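27/12/2021, gripper build, home bench then bedroom

Shared workshop shut till the new year so all this done at home. Parts box from Bevham came before the break, minus the second bag of M3 heat inserts. Used the ones left over from the Timorham trolley job, a bit long, ground them down. Ugly but they hold.

Finger pads: redid both. Old glue had let go along the inside face, peeled off in one go with a thumbnail. Cleaned with IPA, scuffed with 200 grit, contact adhesive, clamped 90 min. Attila says leave overnight. Didn't. Will see.

Pivots. Left one fine. Right one had play, you could feel it with the trigger half in. Took the bolt out, washer was on the wrong side (me, last time, sorry Botond). Swapped it, nipped up, backed off a touch. Play gone but now slightly stiff in the last 5 mm of closing. Left it. Don't overtighten!! the printed boss will split like the first one did.

Trigger return spring: the Luritz one is too strong for long sessions, hand aches. Viktória has a softer set, ask her. Same length I think but check the hook ends before ordering more.

Camera mount reprinted at 93 percent scale by mistake, didnt notice until the screws wouldn't line up. Printed again overnight at full size. Keep the small one, handy for checking cable clearance. Exposure still on auto, needs locking before we record anything we want to keep, Dénes has the script.

Fabric. Anikó wants bedding runs as well as the towels, so went next door and tried the big bed. Approach from the long side, tool low, fingers open, go for the sheet where it hangs over the edge.
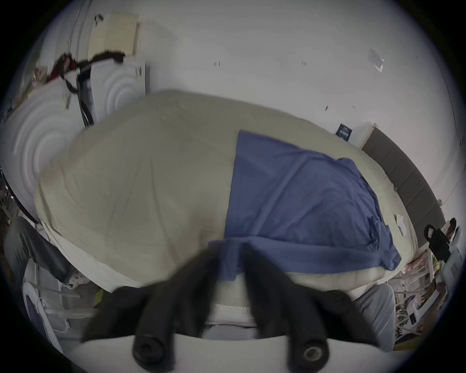
Going in at the bottom fold of the blue sheet, fingers open.

Notes from bedding:
- tips blur when I move in, slow down or shorten the exposure. Probably both
- sheet bunches near the mattress edge so there's a choice of folds, pick one and stick to it, dithering makes useless recordings
- quilted mattress side right behind the sheet, watch for pinching that as well
- wrist angle awkward this low, knees better than bending

To do
Softer spring (Viktória)
Proper length inserts, chase Bevham
Look at pads again tommorow, press along the inside edge
Ask Kerekes if he wants the old pads for measuring or can I bin them
Write the pivot washer order on the drawing, its only in my head at the moment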